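The Confidence of the Folder

Izzati Nasution had given the planner a name, against advice. She called it Montoya, and by June everyone at Gronport blamed Montoya for things.
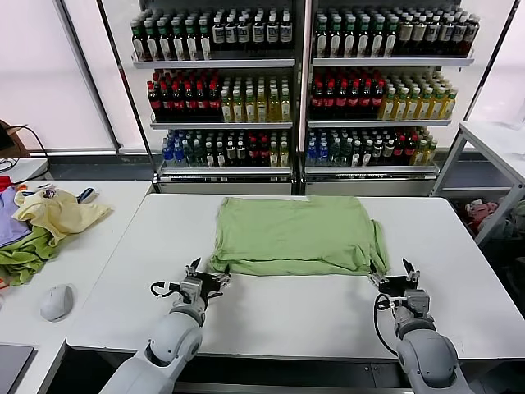 1. The Green One

"It's done," said Wilson Alvarado, who sold the software and therefore thought most things were done.

"It's thinking," said Izzati.

On her screen the confidence score for FOLD COMPLETE stood at 0.94. The threshold was 0.95. Both arms waited on either side of the green cloth, fingers open, like guests unsure whether to start on the bread. A bit of fabric had bunched up at the right-hand corner, and Montoya had opinions about it.

"Lower the threshold," said Wilson.

"I lowered it in the spring. It declared a napkin a finished shirt."

"Was the customer upset?"

"The customer was you."

He went to look at the drinks shelf, where he did most of his strategic planning.

2. The Log

Izzati scrolled. Every time the planner considered a corner and decided against it, it wrote a line, a habit it had picked up from Fredy Quintero, who had written the logging module and also wrote long emails. There were 1,613 lines for the green garment alone. Most of them said REPLAN: EDGE AMBIGUOUS. One said REPLAN: SEE PREVIOUS.

She called Fredy over.

"Why does it say 'see previous'?"

"To save space," said Fredy.

The perception node was fine. It had found the flat edge at the back and the folded layers at the front. On the right it had found a thing it labeled SLEEVE, then HEM, then SLEEVE again, five times a second. The planner, being polite, started a new plan for each.

"So they're arguing," said Fredy.

"They're two processes with no shared clock."

"My parents were like that."

3. The Patch

She wrote seven lines. If the label flipped more than 20 times, the planner was to call the thing CLOTH and get on with its life. Fredy reviewed the change and asked for a comment explaining it. She typed "it is cloth" and he approved it.

Wilson came back holding a bottle of something yellow. "Are we live?"

"Restarting," said Izzati.

The terminal filled, paused and filled again. The score went to 0.96 and the status line turned over to FOLD COMPLETE.

"There," said Wilson. "What did I say?"

Montoya wrote one more line: NEXT ITEM: YELLOW. Under it, a moment later, came REPLAN: SEE PREVIOUS.

Izzati pulled her chair in and opened Fredy's module.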